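To: Members' Circular List, Kulmont Costume and Adornment Society
From: Office of the Loans Desk
Subject: Re: Revised terms for outgoing loans of costume jewelry
Date: June 6, 2022

Dear members,

The Loans Desk has received a number of replies to the draft terms that went out on this list in January. The message quoted below raises most of the points that came up elsewhere, and we have been asked to answer it on the list so that all borrowing groups have the same information. Our replies follow each part of the quoted text.

> We are grateful for the draft and have no quarrel with most of it. Our
> group in Nurna borrows from the Society two or three times a year,
> mainly for small displays in the public library. Our first concern is
> the new value limit. The draft says that any single piece valued above
> $500 must travel by courier. In the past we have collected such pieces
> by hand and signed for them at the desk. Courier service to Nurna is
> slow and the cost would fall on us.

The limit of $500 will stay, as it was set by our insurer and the Society has no power to change it. We have, however, confirmed that collection by hand remains possible where the borrower is named on the policy. A group that wishes to use this option should send us the name of one adult member and a copy of a current identity document. The form is the same one used for reading room access and may be returned by mail or in person. Please allow 25 working days for the insurer to add the name. Once added, the name stays on the policy until the group asks for it to be removed.

> Second, the draft sets a total cover of $3000 for each loan. A display
> case of the size we use will hold more than that if even one of the
> signed necklaces is included. Are we to understand that signed pieces
> are no longer available to groups outside Kulmont?

Signed pieces remain available to all groups. The figure of $3000 is the cover that the Society provides at no charge. A borrower may take out further cover at its own expense, and the certificate must reach us before the pieces leave the building. Groups have also asked whether two loans may be booked for the same dates in order to double the free cover. They may not. The limit applies to each borrower at any one time.

> Third, on condition reports. The draft asks us to note the state of
> every stone on arrival and again on return. Some of the older paste
> pieces have dozens of stones, and our members are not trained for this.
> We would like to know how much detail is expected.

The wording in the draft was stricter than intended and has been changed. Each piece will travel with a printed condition sheet prepared by the Loans Desk. The borrower is asked to compare the piece with the sheet within one day of arrival and to mark only what differs from it. Missing stones, stones that have turned dark or cloudy, bent prongs, and green or white deposits around the settings should all be noted. Small scratches on the back of a piece need not be. Members should not press on a loose stone or try to glue it. If a stone has fallen out, it should be placed in a paper envelope marked with the loan number and kept with the piece.

Foil-backed stones are a separate matter. The foil is damaged by water and by most cleaning fluids, and the damage cannot be repaired. No piece on loan may be washed, dipped, or wiped with a damp cloth. A soft, dry brush may be used to remove dust from the display surface, but the piece itself should be left as it is – our own staff will clean it on return if needed.

> Fourth, we were surprised to see that adhesive putty is no longer
> allowed. We have used it for years to keep brooches upright, and we
> know of no harm done.

We understand that this will be an inconvenience. Putty leaves an oily film in the settings that is hard to see at first and attracts dirt later on. Brooches may be pinned to a padded board covered in washed cotton, or held with clear thread. The Loans Desk can supply boards cut to the standard Farkas case. Groups that use another case should send the inside measurements with their request. Wool felt should be avoided, as it can tarnish silver and silver-plated metal.

> Finally, would the Society consider printing the catalog again? The
> list on the Temudeo system is useful, but several of our members do
> not use a computer.

A printed catalog is not planned this year. We can send a paper copy of the loans list, which now runs to 71 entries, to any group that asks for one. It gives the loan number, a short description, the size, and the value. Photographs are held only on Temudeo, but the desk will print the record for a particular piece on request, up to ten records for each group. Members who find a mistake in an entry are asked to tell us the loan number and the correction in writing.

The revised terms apply to all loans booked after the date of this message. Loans already agreed will be honored under the earlier terms – no new paperwork is needed for them. Further questions should be sent to the Loans Desk directly, with the name of the group in the subject line.

Loans Desk
Kulmont Costume and Adornment Society 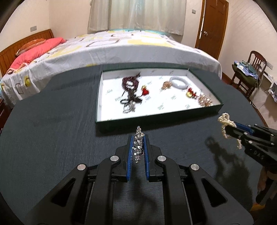 Groups that have not yet returned their signed copy of the earlier terms should do so before making a new request. Copies may be left at the front desk during opening hours.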